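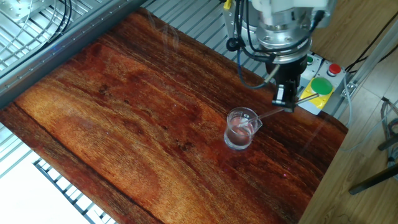 Figure 1. Stirring rod in the small beaker, with the tip in the liquid.

Stirring Path and Dissolving Time in a Small Beaker
Project report, Windach Laboratory Skills course
Supervisor: Sandrine Barbier

1. Purpose

The course handout tells students to "stir until dissolved" and gives no further detail. The project measured whether the path of the rod changes the time needed to dissolve a fixed amount of table salt in a small glass beaker. A second aim was to check whether a varnished wooden surface is a suitable place for the work.

2. Materials

Small glass beaker with pouring spout
Stirring rod
Tap water, 23 mL per run
Table salt (Makdale, fine), 4 g per run
Stopwatch
Glossy reddish-brown wooden work surface

The water stood in the room overnight before use. Room temperature was 21 °C at the start of the session and was not logged after that.

3. Method

The water was measured into the beaker first. The salt was added in one portion and the stopwatch was started when the rod entered the liquid. Three paths were used:

Path A: circular, rod tip close to the bottom
Path B: straight back and forth across the middle
Path C: circular with a 5 s pause after every 10 s of stirring

The rod was held at a slant in all runs. A vertical rod was tried once before the series and left a ring of salt at the base of the wall. Timing stopped when no grains could be seen on the bottom from the side. Pauses in Path C were counted in the total. The beaker was rinsed and dried between runs.
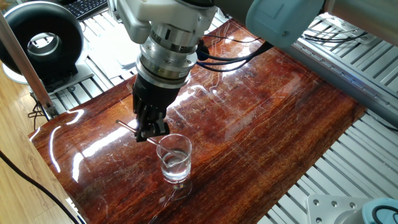 Why was the beaker not filled closer to the rim?
A low fill leaves room for the liquid to climb the wall during circular stirring. Spilled liquid would have changed the volume and the run would have had to be thrown out.

4. Results

There were 14 timed runs, with a total time of 2,227 s.

Path A: 5 runs, mean 131 s
Path B: 5 runs, mean 164 s
Path C: 4 runs, mean 188 s

A fifth run of Path C was stopped early when the rod slipped, and it is not included. In Path B the grains collected on the two sides that the rod did not pass. In Path C they settled again during each pause.

5. The work surface

The gloss finish had one practical effect on the readings. The glass is mirrored in the varnish, and bright spots on the surface can be taken for undissolved grains when the beaker is viewed from above. All end points were therefore read from the side. The beaker did not slide in any run. Drops were wiped off between runs with a dry cloth.

The rod was laid flat next to the beaker when it was not in use. On a level surface it stayed in place, but a shallow tray would be better, as salt water dries to a white film on varnish.
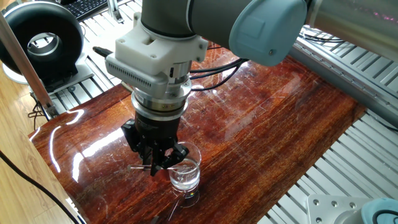
Figure 3. Rod lying to the left of the beaker, clear water in the lower half of the glass.

6. Sources of error

The end point was judged by eye by one person. Stirring speed was kept as even as possible but was not measured. The salt was weighed on the Villalobos bench scale, which reads to 0.1 g. Water temperature may have changed over the session.

7. Further work

Repeat Paths A and B with a measured stirring speed, and with coarse salt. The Emau section has a set of taller beakers that could be used to test the effect of liquid depth.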